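Notes to Read Before the Site Visit
Introduction to Automation, Unit 7

These notes cover what you will see at the Relance workshop in Grurkdale and what you need to hand in afterward. Read them before the visit. Section 2 uses terms from the lecture on grippers, so go back to that one if you missed it.

1. Getting there and getting in

The bus leaves from the lot behind the science building. The workshop is in the old Semple mill, a stone building with 1831 cut over the door. Use the side entrance. You will sign in, get a visitor badge, and put your bag in a locker. Closed shoes are required. Tie back long hair and take off anything that hangs from your neck or wrists.

The group will be split in half. One half starts with the two-handed demonstration while the other half starts in the parts room, and then you trade places. Lorna Rennie runs the demonstration and will take questions at the end of each run. Please hold them until then. The operator is concentrating and can't talk and work at the same time.

2. The two-handed demonstration

The setup is called Katano. It has two arms, each with a hand that has separate fingers. An operator stands a few steps away and moves the arms by moving their own. This is teleoperation, which we covered in the second lecture. The arms do not decide anything during this part of the visit. Every reach and every grasp comes from the operator.

Each run uses ordinary objects on a work surface: flat things, soft things, small things with an edge. Most of them are harder for a robot than a block or a can. A flat object lying on another flat object is a good case. There is very little to get a finger under, and if the hand pushes down too hard the friction holds everything in place. A person solves this without thinking, usually by sliding the object to an edge or by holding the bottom layer still with the other hand.

Watch for the following during the runs.

Which hand moves first. In many two-handed tasks one hand holds and the other works. Note whether the operator keeps the same hand in the holding role or switches.

Where the fingers make contact. Pads, tips, and sides all behave differently. Tips are good for thin edges and bad for anything heavy. A covering on the fingers changes the grip as well as the look of the hand.

How the operator sees. There is a view of the whole work area and a close view from near the hand. The close view is useful in the last part of a reach, but the hand's own fingers can block a good share of it. A patterned background makes it harder again, for the operator and for any software trained on the pictures later. A printed photograph under the objects is a fair test of this, with shelves and jars in it that look like things to pick up and are only ink.

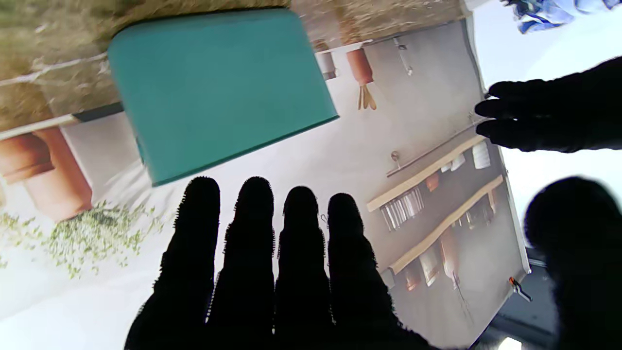

What happens after a miss. Write down one failed grasp if you see one, and what the operator changed on the next try. Failed attempts are worth as much to you as clean ones when you write the report.

3. The parts room

You will see hands and wrist joints at different stages of assembly. You may pick up anything on the front bench. Leave the back bench alone. Compare a finger driven by a cable with one that has a motor at the joint, and bend each of them by hand. Make a quick sketch of both, with the moving parts labeled.

4. What to hand in

Write 2 pages, typed, plus your sketches. Choose one task from the demonstration and break it into steps, from the first reach to the release. For each step, say what each hand is doing and what information the operator needs. Then pick the step you think would be hardest to automate and explain why, using at least one idea from the lectures.

If you missed part of a run, say so and work from what you did see. Do not fill in steps from a classmate's notes without saying whose they are.

Reports are due at the start of the first class after the visit. Late reports lose one grade per day. If you can't make the visit, see me before the bus leaves, and I will give you the written alternative, a reading on gripper design with questions.

Course handout, August 2023. Questions to the department office. Back to top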